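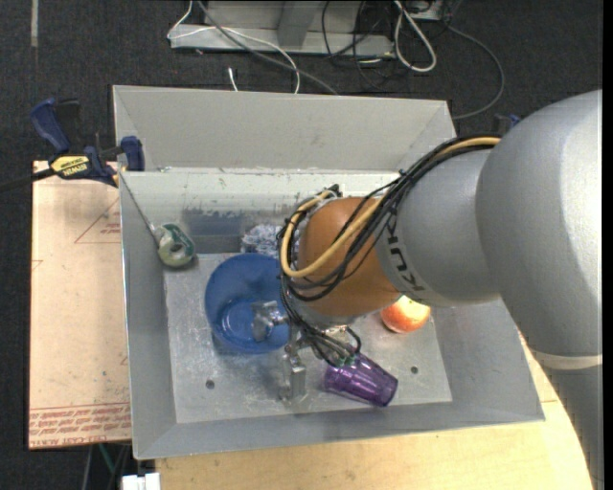
**Visit to Gurnham, 11 June 2025**

We reached the Gurnham site just after lunch and signed in at the side door. Hina Dogar met us and took us through the housewares area first, then the returns room.

The bins in the returns room are gray metal with sloping sides, so cups and bowls slide toward the flat floor instead of piling up at the walls. They get hard use. Paint is chipped along the inner back wall and the floor is scratched all over. A purple cup and a translucent blue container were in the one we stopped at.

Hina said the room handles 2000 pieces in a busy week, most of them plastic. November is the worst month. Sobia Farooqui asked about cracked stock, and the answer was that it goes to Zaidi for regrinding, 13 crates at a time.

Tea was in the upstairs canteen. Parking is tight, so share a car if you go. The next visit is to Clomar, and Oanh Hồ has the sign-up sheet.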